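About Wurkska

Hi, I'm Mpho Sibiya, and Wurkska is the shared workshop I run with Khairul Pillai. If you found us through a friend of a friend, welcome, that's how most people get here!

We started in my garage with one bench, a soldering iron and a very patient neighbor. I wanted to build a robot that could help in a kitchen (I hate putting dishes away, I always have) and Khairul wanted to write the software for anything that had fingers. We argued about motors for a whole winter. Then we signed a lease at 64 Skollden, unit 2, and moved everything over in Khairul's sister's van one Saturday.

These days we have 50 members. A few build for a living, but most of us have day jobs and come in after dinner to work on whatever is stuck in our heads. There's a plotter that draws maps, a greenhouse vent controller, a chess board that moves its own pieces (badly, it keeps dragging the bishops into the pawns), and the big one, which is Rennie.

Rennie is our house robot project, two arms and a pair of black hands with proper fingers. Anybody who joins can work on it. You don't need an engineering degree. I sure don't have one, I used to fix sewing machines, and a lot of what I know about cable routing and tiny screws comes from that. Khairul keeps the code in shape and runs a beginners' night where you'll get a simple reach-and-grab routine running on the small practice arm before you go anywhere near the big one.

Lately we've been spending our evenings at the sink. Kitchens are hard on a robot: shiny steel, thin wires on the dish rack, and things that roll when you nudge them. The way we do it is to lay one light thing across the rack, bring the hand in slowly from the side and stop just short, then check how the fingers are lined up before we let them close.
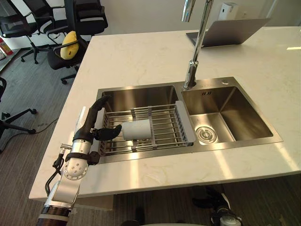 We keep a laptop open on the counter for all this, and whoever has the keyboard calls out before anything moves. That's one of our few firm rules, along with labeling your parts bin and washing your own mug.

Membership is 70 dollars a month and covers the tools, the bench space and the coffee. Our newsletter is called Travura, it comes out when I get around to it, and there's a January open house with soup. Come by any evening after six and ask for me or Khairul!

Wurkska Shared Workshop, 64 Skollden, Unit 2 | Contact us | © Wurkska | Back to top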